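9 min read
14 shares · 2 comments

4. Home drying and seam wear in thin dark clothes

4.1 Background

Most wear studies look at the washing machine. Fewer look at the hours after it. In the households we talked to, a garment spent far longer hanging, lying or waiting in a pile than it ever did in the drum, and people had firm views on this stage. Morrison's earlier notes from Dirnley make the same point – drying is where habits differ most, and where care labels say least.

We kept the sample small. Eighteen households in Dirnley, visited twice, first in October and again after the winter. All were asked to keep at least one thin dark garment in normal use between visits. No one was given special soap or told how to dry. Two households moved away before the second visit and are left out of the results on seams, but kept in the interview material.

4.2 What people do

Three ways of drying came up again and again: on a line, on a rack indoors, and flat. Line drying was liked but depended on having a yard. Rack drying was the default in apartments. Flat drying was the surprise. We had expected it for wool and almost nothing else, but eight households used it for light synthetic clothes too, mostly to avoid peg marks and the long crease a rack bar leaves behind. Some used a towel on the floor. Most used the bed.
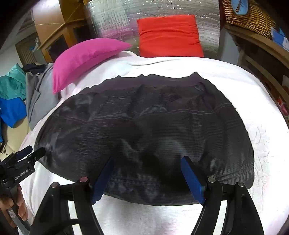 The reasons given were practical. Less ironing. No room for a second rack. One person said her mother did it and she never thought about it. Another was worried about stretch at the shoulders, wich is fair, as wet fabric hangs heavy from two points. Cost hardly came up.

Figure 1. Thin dark garment with pale double stitching, spread on a white bed sheet.

4.3 Stitching

Double rows of stitching are common on light outer clothes and hold up well. The trouble is uneven shrinkage. Thread and cloth often react to water and heat in different ways, so the seam line pulls in and the fabric on either side starts to pucker. Contrast thread makes this easier to notice (see Figure 1 for the type of seam meant). Owners of clothes with pale thread on dark cloth reported puckering sooner than owners of clothes with matching thread. We can't say if the seams were worse or just easier to see.

Conceição, who did the second round of visits, graded each seam by hand on the scale used in Section 3. Rack-dried items scored worst. Flat and line were close – too close to rank with a sample this size.

4.4 Limits

Self-reporting is weak here. People forget loads, and they tidy up their answers. Garment age was not controlled, fiber content was taken from labels when there was one and guessed when there wasnt. Indoor heating also varied a lot over the winter and we only asked about it at the second visit. A longer study should log room temperature from the start and include a tumble-dried group, which we did not have.

Section 5 turns to fading, where the drying method mattered less than where in the home the rack stood.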